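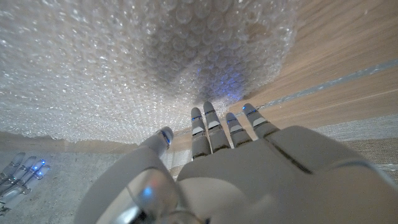
梱包ロボットのレンタルサービスは、小さなネットショップの出荷作業を任せられるものなのか。

同じ形の箱物や布物を続けて包むだけなら任せられる場面があるが、形がばらばらの割れ物が中心の店では人がつきっきりになり、料金に見合う働きは今のところ期待しにくい。

先に結論を書いてしまったので、ここから先は細かい話が気になる人だけ読んでもらえればいい。

古道具と食器の通販をやっていると、作業時間のかなりの部分が梱包で消える。写真を撮って、採寸して、説明文を書いて、売れたら包んで、箱に詰めて、伝票を貼る。写真と説明文は嫌いではないのだけれど、包む作業だけは何年やっても好きになれない。冬は指先が割れるし、急須は蓋と本体を別々に包まないといけないし、注ぎ口のところはどう巻いても気泡緩衝材が余る。

そこへ来たのがZudarの「Nemby」の案内だった。腕と手のついた作業ロボットを時間貸しするサービスで、売り文句は「明日から、あなたの隣に梱包スタッフを」。この手の文句はだいたい疑ってかかることにしている。以前、在庫管理が自動になるという触れ込みのソフトに契約して、結局は自分で棚を見に行って手入力していた。あのときの解約のやりとりの長さは今でも覚えている。

それでも申し込んだのは、料金が稼働1時間あたり900円と書いてあったからだ。人を頼むより安い。ただし、この「稼働」という言葉が後で問題になる。

試用期間は2週間。担当はIsauro Zepedaさんという人で、搬入から設定まで立ち会ってくれた。感じのいい人だったし、できないことを聞けば「できません」と言ってくれるので、そこは信用している。パンフレットを書いた人とは別の人なのだろう。

まず見た目について。手は白い外装で、指は灰色の帯で区切られた節になっていて、節のところが青く光る。きれいだと思う。展示会で人が足を止めるのもわかる。でも梱包台の横に置いて毎日使うものとして考えると、関節が青く光ることの利点がよくわからない。Zepedaさんに聞いたら「動作中だと周囲の人にわかるように」とのことだった。それなら本体のどこか一か所が光れば足りる気がする。うちでは緩衝材の山に青い光が映って、夕方などは作業場が妙に水族館めいた感じになった。

白い外装のほうも気になる。古道具を扱う場所は、どれだけ掃除しても埃と錆と新聞のインクがある。手の甲の広いカバーは拭けば済むが、指の節の継ぎ目には細かい紙粉が入りそうで、返却時の清掃費の項目を契約書で三度読み返した。「通常の使用による汚れを除く」と書いてある。通常とは何を指すのか、どこにも書いていない。問い合わせたら「常識的な範囲です」という返事だった。契約書の言葉を常識で説明されると、こちらとしては何も確かめられなかったのと同じになる。

設定には初日に6時間かかった。パンフレットには「最短で当日から」とあり、たしかに当日には違いない。朝のうちに搬入して、緩衝材の置き場所を決め、作業台の高さを合わせ、照明の向きを変え、光る素材を認識しやすくするための調整をして、気づいたら外が暗かった。この間、うちの出荷は止まっている。設定時間の料金は取られなかったが、私の時間は取られた。

調整でいちばん時間を食ったのが気泡緩衝材だった。透明で、つぶつぶが全部ばらばらに光を返すので、どこまでが山の表面で、どこからが奥のへこみなのかを見分けるのが苦手らしい。言われてみれば人間の目で見ても境目は曖昧で、私たちは手を突っ込んでみて感触で判断している。ロボットは突っ込む前に考える。指を上に向けて山に近づき、少し手前で止まって、考えて、また近づく。この「考えて」の間が長い。見ているとつい自分で取ってやりたくなる。実際、何度か取ってやった。

そして「稼働」の話に戻る。この止まって考えている時間も、稼働時間に含まれる。管理アプリのPendowに稼働の記録が出るのだが、作業中の内訳が「動作」と「認識」に分かれていて、両方が課金対象になっていた。規約を見直すと小さく書いてあるので、騙されたとは言えない。言えないが、1時間900円という数字を見て、立ち止まって考えている時間の代金まで含めて計算する人がどれだけいるだろう。人を雇っても考える時間に給料は出る、とZepedaさんは言った。正論だと思う。ただ、人なら急須を前にして毎回初めて見たような顔はしない。

得意なことも書いておく。

布物は思ったよりよかった。たたんだテーブルクロスや手ぬぐいを袋に入れて封をする、という流れなら、途中で口を出す必要がほとんどなかった。袋の口を広げるところで指をそっと開く動きがあって、ここは素直に感心した。親指と人差し指でつまむ力加減も悪くない。薄い紙を二枚重ねて取ってしまうこともあったが、それは私もよくやる。

同じ大きさの小箱を並べるのも問題なかった。絵葉書のセットを包んだ日は、隣で伝票を書きながら放っておけた。この日だけを切り取って記事にしたら、かなり好意的なものになったと思う。実際、発売直後の体験記を読むと、そういう均一な品物で試している人が多い。書いた人が悪いわけではないけれど、自分の店の商品が何かを考えてから読んだほうがいい。

苦手なことは、うちの商売の中身とほぼ重なっていた。

湯呑みは持てる。皿も、縁が厚ければ持てる。持った後がだめで、緩衝材を巻くときに品物を軸にしてくるくる回すという、こちらが無意識にやっている動作ができない。品物を台に置き、シートをかぶせ、端を折り、持ち替えて、また折る。理屈としては包めているのに、巻きがゆるい。ゆるいまま箱に入れると中で動くので、私がテープを切って巻き直す。巻き直すときには一度全部ほどくので、最初から自分で包むより遅い。

急須は論外だった。取っ手と注ぎ口のどちらを避けて持つべきか決めかねている様子で、持つ位置を変えるたびに認識からやり直しになる。蓋は別に包んでくれと指示しても、蓋を外すという作業は標準の機能に入っていない。追加の作業登録が必要で、これは別料金の相談になると言われた。相談してみたら、登録には見本の動作を何度もこちらでやって見せる必要があるそうで、その時間があれば棚の急須が全部包めてしまう。

割れた品物はなかった。これは公平のために書いておく。ただし、割れそうな器は途中から任せなくなったので、安全だという証明にはまったくならない。売れ残りの小鉢でばかり試して「割りませんでした」と言っても、買う人の参考にならないだろう。保証についても聞いた。作業中の破損は、登録済みの品目で、指定の手順どおりに使っていた場合に限り補償の対象になる。古道具は一点物なので、登録済みの品目というもの自体がほとんどない。補償額は仕入れ値が基準で、売値ではない。仕入れ値が箱いくらでまとめて出ている古道具の場合、一枚の皿の仕入れ値をどう出すのか尋ねたら、持ち帰って確認しますとのことだった。まだ返事は来ていない。

置き場所の問題も、申し込む前に考えが足りなかった。両手を広げて動くので、台の左右に人が立つ余地がなくなる。手は2本あるのだから片方で押さえて片方で巻くのかと期待していたら、片方だけが仕事をして、もう片方は離れたところで待っている時間がけっこうある。指を伸ばしたまま、律儀に関節を光らせて待っている。その手が空いているならテープを持っていてほしい、と何度思ったかわからない。両手を同時に使う動作は用意された手順の中にしかなく、その場の判断では使ってくれないようだった。

うちは作業場の床にもざっと物を置くので、それも良くなかったらしい。足元に段ボールがあると動作が慎重になる。安全のためだと言われれば文句はない。ないのだけれど、慎重になった分もPendowにはきっちり記録される。

音は静かだった。ラジオが普通に聞ける。これは期待していなかったので嬉しかった。ただ、ときどき確認の音声が鳴る。「作業を続けますか」と丁寧に聞かれるたびに、包みかけの自分の手を止めて画面を触りに行く。音声で返事ができると思っていたが、できるのは上位のプランだけだった。画面を触るには手のテープをはがさなければならない。梱包の現場にいる人間の手がどういう状態か、一度も見たことがない人が設計したのではないかと疑っている。

比較のために、同業のVesna Stanさんのところにも話を聞いた。彼女は輸入の文具を扱っていて、Nembyを試した後、結局Shehuの緩衝材カッターを買った。手も腕もない、ロールを決まった長さに切って出すだけの機械だ。「指が光らないから写真映えはしないけど、毎日使ってる」と言っていた。見せてもらったら本当に切るだけで、ペダルを踏むと出てくる。うちの作業で時間がかかっているのは、考えてみれば巻くことよりも、ロールを引き出してはさみを探して切ることのほうだった。はさみは毎回どこかに行く。

もちろん、切るだけの機械と、人の形の手を持つロボットを同じ表に並べるのは乱暴だと思う。できることの幅が違う。Zudarの人に言わせれば、Nembyは手順の更新で今後できることが増えるのだそうだ。カッターは十年たっても切ることしかできない。それはそうだろう。でも今月の請求書に載るのは今月の働きの分で、来年できるようになる動作の分を今から払う理由が、私には見つけられなかった。更新の予定表も見せてほしいと頼んだが、時期は未定とのことだった。

料金の実際も少し書いておく。試用の後半は、布物と絵葉書に絞って使った。前半のように何でも任せようとしていた頃に比べると、認識の時間が減って、画面を触りに行く回数も減った。これなら悪くないかと思いかけたところで、最低利用時間の項目に気づいた。本契約では月ごとの最低利用時間があり、使わなくてもその分は請求される。うちの布物と絵葉書だけでは、とてもそこまで届かない。届かせるために割れ物も任せるとなれば、また隣で見張ることになる。見張っている間の私の時間は誰も払ってくれない。

向いていそうな店はある。品物の形がそろっていて、出荷量が毎日安定していて、作業台のまわりに広く場所が取れて、専任で面倒を見る人がいるところ。そういう店ならもう箱詰めの専用機を検討していそうな気もするが、専用機ほどの場所や初期費用はかけられない、という中間の規模には合うのかもしれない。そのあたりの人の感想が読みたい。見つけた方は教えてください。

反対に、陶器、ガラス、取っ手のあるもの、蓋のあるもの、脚が細いものを一点ずつ扱う店には、今の段階では勧めない。試用だけならまあ、面白い経験ではあった。自分がふだん手でやっていることがどれだけややこしいか、横で見せてもらえる。それを面白いと思えるかどうかは、その日の発送件数による。

試用の終わりにZepedaさんからアンケートが来て、満足度を選ぶ欄に「どちらとも言えない」がなかった。満足の側に三つ、不満の側に一つ。こういう作りのアンケートから出てくる満足度の数字が、次のパンフレットに載るのだと思う。自由記入欄には、認識時間を課金から外すこと、待っているほうの手にテープを持たせること、画面を触らずに続行できるようにすること、「通常の使用」の定義を書くことの四点を書いた。返信は自動送信のお礼だけだった。

引き取りの日も同じように時間がかかるかと身構えていたが、こちらはあっさり終わった。清掃費も請求されなかったので、うちの埃は通常の範囲だったらしい。

Shehuのカッターは注文した。届いたらまた書く。ロールの幅が合うかどうかがまだ不安で、うちで使っている広幅のものは仕様表だとぎりぎりなのだ。同じ幅で使っている方がいたら、紙管の太さも含めて様子を知りたい。

追記。コメントで、Nembyの試用中に送料込みの出品価格を変えたかと聞かれたが、変えていない。梱包を人がやろうと機械がやろうと、受け取る側には関係のない話なので。あと、急須の蓋は薄紙で包んでから本体の脇に入れています。中に入れると、揺れたときに内側から欠けます。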